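Ticket 2452 - Gripper drops soft items on release check
Status: Open
Opened: 1/29/26
Reported by: Uthai Mahawong
Setup: Gasta arm, Damel two-finger gripper (black pads), Rikance controller

Problem
Since we swapped the Hughes gripper for the Damel, the controller throws "object lost" on plush toys. It comes up after the fingers close and before the lift. Hard items are fine. With the Hughes on the same arm and the same program, I never got this message on the plush set.

What I tried first
Restarted the controller and reran the finger homing. No change. Swapped the gripper cable for the spare, no change. Went back to the old payload setting by mistake, lost an hour to that, then put it back to the Damel value. Still no change.

Log, first session
Grip force at 10 percent: fingers close, message comes up, arm stops above the bed.
Grip force at 22 percent: same message, but later in the close.
Grip force at 95 percent: no message, toy lifts, but it comes out of the fingers late and lands against the basket rim instead of inside.

I left it at 22 for the rest of the runs and watched the finger position on the controller screen. The fingers keep creeping in after first contact. The Hughes pads are wider and stop sooner on the same toy. My guess is that the controller reads the creep as an empty close.
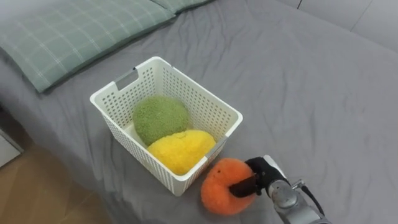
Does the controller need a separate profile for each gripper?
The arm settings can be shared, but the grip detection settings should be saved per gripper. Copying the Hughes profile and only changing the payload leaves the old contact window in place, and that window is too short for the Damel fingers on anything soft.

Log, second session
Made a new profile for the Damel instead of the copied one. Orange, green and yellow plush toys, white basket on the gray sheet, same program as before. Contact window set to the longest value the menu allows. "Object lost" did not come up at 22 percent. It did come up once at 10 percent, so I would not go that low.

The late release at 95 is a separate issue. It looks like the fibers hang on to the pads when they have been pressed hard. I have not tried the smooth pad covers yet - they are still on order.

Still open
1. Run the hard items again on the new profile to make sure nothing got worse.
2. Try the smooth covers when they come in, probably February.
3. Put the Hughes back on for one session with its own fresh profile, so the comparison is fair.

Please keep the old profile on the controller until item 3 is done.
- Uthai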